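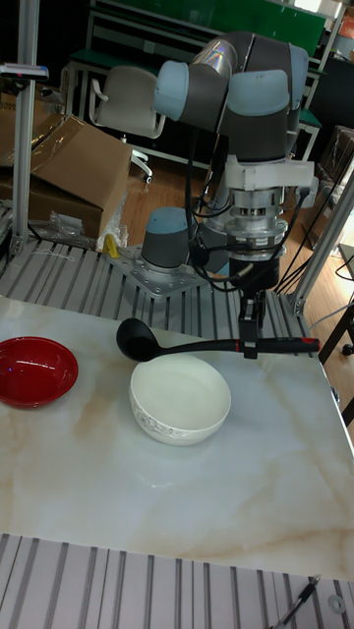
Is a black ladle with a red tip going to scratch my white bowls, and how do I serve soup without wearing it?

Posted in Kitchen & Table > Serving and Storage

I have inherited the job of soup. My brother-in-law used to do it, but he moved to Lorthorpe in September and took his apron and, I assume, his dignity with him. So now it's me, standing at a white marble-patterned table with beige veins in it, which shows every drop of tomato from across the room.

The equipment is a black ladle (round bowl, long handle, red band partway along, red tip at the end) and a white ceramic bowl with a faint gray floral pattern around the outside of the rim. There's also a shallow red bowl, shiny on the inside, which my wife bought for "sides" and which has so far held keys.

Three things I would like to know.

First, the ladle is longer than anything else I own. When I bring it over the white bowl I end up gripping it well up the handle with the red tip sticking out behind me, and if anyone is standing there they get poked. Am I holding it wrong?

Second, the drip. There is always one. It waits until the ladle has left the pot and not yet reached the bowl, and then it goes. I have 32 people coming through for the block supper and I can't be wiping the table after every one of them.

Third, the white bowls have started to get gray marks on the inside. My sister says it's the ladle. The ladle doesn't feel like metal to me but I no longer trust my own judgment on anything.

I'm not buying a tureen. I've seen what they cost and where they end up.

Ross Pollock

3 replies

souptown_annie

Long-time server of soup to people who didn't ask for seconds and got them.

You're not holding it wrong, exactly, but you're holding it for a bowl that's too far away. Bring the bowl to the pot. Pick it up in your other hand, hold it right over the edge of the pot, and pour there. Anything that drips goes back where it came from. Then carry the bowl to the table like a normal person. I watched my uncle ladle across two feet of open tablecloth for most of my childhood and we never once thought to move the bowl.

If the bowls are too hot or too heavy to lift, or you have people holding out their own, do the double dip. Fill the ladle, lift it clear, then lower just the bottom of it back so it touches the surface of the soup for a second, and lift again. The drip that was hanging underneath stays behind. I know how this sounds. Try it with water over the sink before you tell me I'm wrong.

Also, don't fill it to the brim. Three quarters is plenty. Two tidy scoops beat one heroic one, and chowder is worse than broth for this because it hangs on the lip and thinks about it.

As for the long handle, turn sideways to the pot so the tip points along the table and not into the line. Or put the poking end toward whoever is being rude about portion sizes.

For 32 people I'd put that red bowl to work as the ladle rest. It's shallow, it's red, and if your soup is tomato you'll hardly see the mess. Take the keys out.

Yeon_kitchen_drawer

On the gray marks. Gray lines inside a white bowl are very often metal rubbed off a spoon or a knife onto the glaze. It looks like a scratch and it's sitting on top. Ladles take the blame because they're big and you remember them, but think about how many times a ladle touches the inside of the bowl compared with everybody's soup spoon going round and round after the last bean.

Test it. Make a paste with baking soda and a little water, rub a mark with a soft damp cloth for a minute or so, rinse. If it fades, it was metal. If it doesn't, there are cleansers sold for this, but try one on the underside first, and keep it well away from the floral pattern. I cleaned a plate from my mother-in-law's Urdale set with too much enthusiasm and it's now a plain plate. She has noticed.

If your ladle is nylon or some other plastic it won't leave gray metal lines. Turn it over and see if there's anything printed or molded on the back of the handle. Mine says nylon and gives a top temperature, in type so small I had to take a picture of it and zoom in. Either way, don't leave it standing in the pot while it simmers. Mine got a soft flat spot on one side from leaning on the bottom and now it pours a little to the left, like a bad shopping cart.

Stack the white bowls with a paper towel in between if the feet are unglazed. A rough foot ring will mark the one under it. That was half my problem.

Stasum

just use a mug. dip mug in soup. done. served 70 at a church thing this way, zero ladles

souptown_annie

Stasum, your knuckles were in the soup.

Stasum

it was a big mug

Ross Pollock

Thanks all. I did the water test over the sink and the double dip works, which annoyed me, as I'd been getting ready to argue. Standing sideways has also cut down on injuries.

Baking soda took off almost all of the gray inside the bowl I tried. So it was the spoons. I've told my sister, who says she said spoons from the start.

The red bowl is now the ladle rest. The keys are somewhere. If anyone has a view on whether you ladle from the top of the pot or stir first, I'm listening, because last time the early people got broth and the late people got a brick of barley.

Yeon_kitchen_drawer

Stir first, scoop from the bottom, and stir again every few bowls. The early people do talk to the late people.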